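Switching the Dudullow office to hosted phones: what changes for you

10 Apr 2019

The old phone cabinet at the Dudullow office is being retired. The lines have been crackling since August, the voicemail card has been replaced twice, and the company that made the cabinet stopped shipping spare parts for it. We have signed with Ustum for hosted phone service, and all 35 extensions at Dudullow will move over. The Pangaribuan office moved last year and will stay as it is, apart from one change to the dialing plan described further down.

What hosted service means

At present, calls come in on copper lines to the cabinet in the back hallway, and the cabinet passes them to the desks. With hosted service there is no cabinet. Each desk phone plugs into the network, and the switching is done at Ustum's end. If you pick up the handset you will hear a dial tone as before. Transfer, hold and conference are all still there, though the buttons are in different places.

Your phone number does not change. The main number does not change either. Both are being ported, and the paperwork for that has already been accepted by the old carrier.

Desk phones

Most people will get the standard Cutard desk phone. It has a small screen, a speakerphone, a headset jack and two line keys. The front desk and the dispatch team will get the larger model with the add-on key panel, so they can see who is on a call before they transfer to them.

The phone takes its power from the network cable, so there is no separate power brick. The computer plugs into the back of the phone, and the phone plugs into the wall. If your desk has only one network jack, this is the setup you will have. Please do not plug both ends of a cable into the wall, even if there are jacks free. We had this happen at Pangaribuan and it took down the floor for most of a morning.

Old headsets with the flat plug will not fit the new phones. Haziq Santoso has a box of adapters and can tell you whether yours will work with one. Headsets that plug into the computer are not affected.

Voicemail

Messages on the old system cannot be moved. If you have a message you need to keep, play it back and write down what you need, or ask Haziq to record it to a file before the change. Greetings will not carry over either, and you will have to record a new one. To do this, press the envelope key, enter the temporary PIN 1501, and follow the prompts. The system will ask you to choose your own PIN the first time. Pick one that is not your extension.

New messages will also be sent to your email as a sound file. If you do not want this, you can turn it off on the user page. Shared mailboxes, such as the one for service requests, will send to the shared email address only.

Dialing

Four-digit dialing between the offices is the one thing that will work differently at both sites. Until now you had to dial 8 before an extension at the other office. After the change you dial the four digits alone. If you dial the 8 out of habit, you will hear a recording and the call will drop.

You also no longer need to dial 9 for an outside line. Dial the area code and number as you would on a cell phone. Speed dial entries stored with a leading 9 have to be re-entered, and this includes the ones saved on the fax machine in the mail room.

Emergency calls go out with the address of the office where the phone is registered. If you take a desk phone home or to the other office, tell Wahyudi Gunawan first so the address can be updated. Do not move a phone without doing this.

Conference rooms and common areas

The conference phone in the large meeting room is being replaced. The small meeting room will keep its current one, which can be connected through an adapter. The wall phones in the warehouse will be swapped for cordless handsets on a base station system. There will be three base stations to start with, and a fourth will be added if the coverage near the loading dock is poor. Each handset has a clip and a charging cradle. Please return them to the cradle at the end of a shift.

The door phone at the side entrance will ring the front desk and, if it is not answered in 25 seconds, the dispatch team. It used to ring the front desk only.

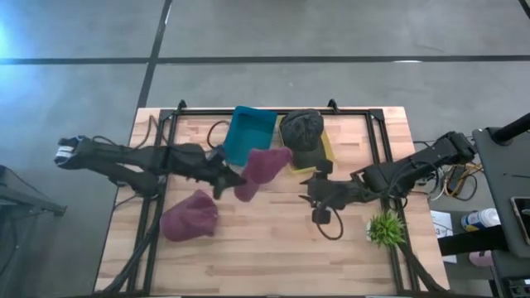

Outages

The old cabinet had a battery that kept the phones up for a short time in a power cut. The new phones depend on the network switches, and those have been put on backup power that should last around 35 minutes. After that, or if the internet connection goes down, incoming calls will be sent to a cell phone held by the duty manager. You can also set your own extension to forward to your cell phone when your desk phone cannot be reached. The setting is on the user page under "Not available."

The day of the change

New phones will be placed on desks the evening before, next to the old ones. Leave the old phone connected until the numbers have been moved. Outgoing calls will work from the new phone right away, but incoming calls will keep arriving on the old one until the port goes through. Wahyudi will send an email when it has.

Once you get that email, unplug the old phone and put it in the bin by the copier, with its cord. Make one test call out and ask someone to call you back. If you get no sound, or sound in one direction only, restart the phone by unplugging the network cable and plugging it back in. If that does not fix it, write down the number you called and the time, and send both to the help desk.

Printed quick guides will be left with each phone. The key panel guide for the front desk and dispatch is still being corrected and will follow separately.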